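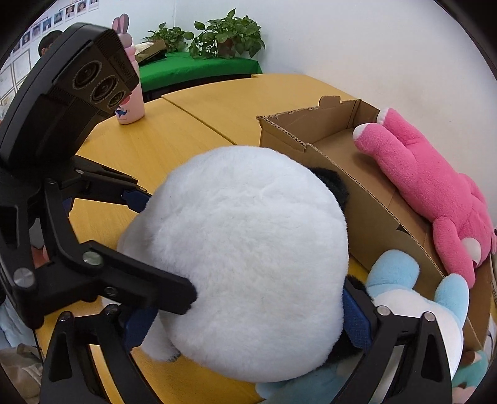

Figure 1. White plush toy.

Image Sharpness Across the Zoom Range of Two Kit Lenses
Project report, second-year photographic technology

1. Purpose

The department lends two standard zoom lenses to students in the introductory course, the Kanura and the Kudley. Both are supplied with the same camera body and both cover a similar range. Students have asked which of the two should be requested for printed work. The purpose of this project was to compare center and corner sharpness at matched apertures and to report the results in a form the equipment desk can use.

2. Equipment and Method

One sample of each lens was tested. A flat printed chart was mounted on the wall of the copy room and lit from both sides at equal distance. The camera was placed on a Mastetti tripod and leveled before each session. Exposures were made with a two-second shutter delay and at the lowest sensitivity setting. In-camera sharpening and distortion correction were switched off.

Each lens was tested at its widest setting, at a middle setting, and at its longest setting. At each of these, exposures were made from the widest available aperture to f/16. Focus was set by hand with the screen magnified and was repeated for every exposure, as autofocus results in the pilot session were not consistent enough to be used.

A total of 272 exposures was made. Of these, 107 were rejected for focus error or for movement of the chart. Measurements were made with the Tripathi chart reader and are stated in line widths per picture height.

3. Results

At the widest setting and f/8, the Kanura reached 1,731 line widths in the center. The Kudley was slightly lower in the center but more even toward the corners. The lowest corner reading in the project, 968 line widths, came from the Kanura at its longest setting with the aperture fully open.

Stopping down improved the corners of both lenses. The Kanura gained the most between its widest aperture and f/8, and little change was recorded between f/8 and f/11. At f/16 both lenses lost sharpness over the whole picture, and the difference between them was too small to be given weight.

The left corners of the Kanura were softer than the right corners at every setting. The chart was realigned and the series repeated with the same result. The group attributes this to a decentered element in the sample tested.

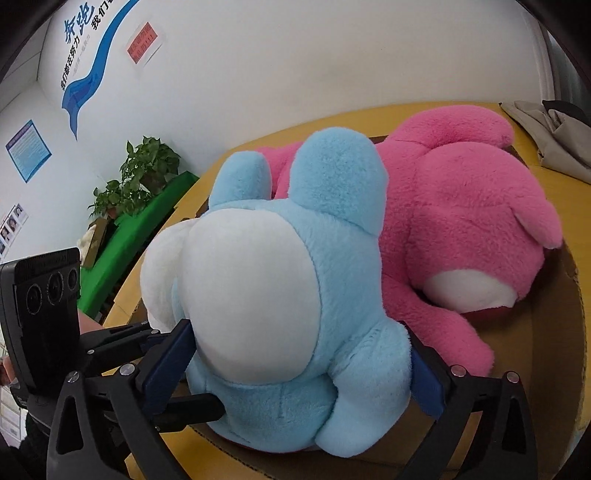

Figure 2. Light-blue and pink plush toys with a cardboard box.

4. Limits of the Work

A single sample of each lens cannot represent the full production of either model. The chart was photographed at short range, and results at long distances may differ. Color fringing was noted by eye but was not measured. The readings at f/5.6 for the middle setting of the Kudley rest on fewer accepted exposures than the group had planned.

5. Recommendations

The Kudley is recommended for copy work and for other flat subjects where corner detail is needed. Either lens is suitable for portraits and general use between f/8 and f/11. The equipment desk should have the Kanura sample inspected before it is lent again. A later project should include a second sample of each lens and a distant outdoor target, with all exposures made in one session.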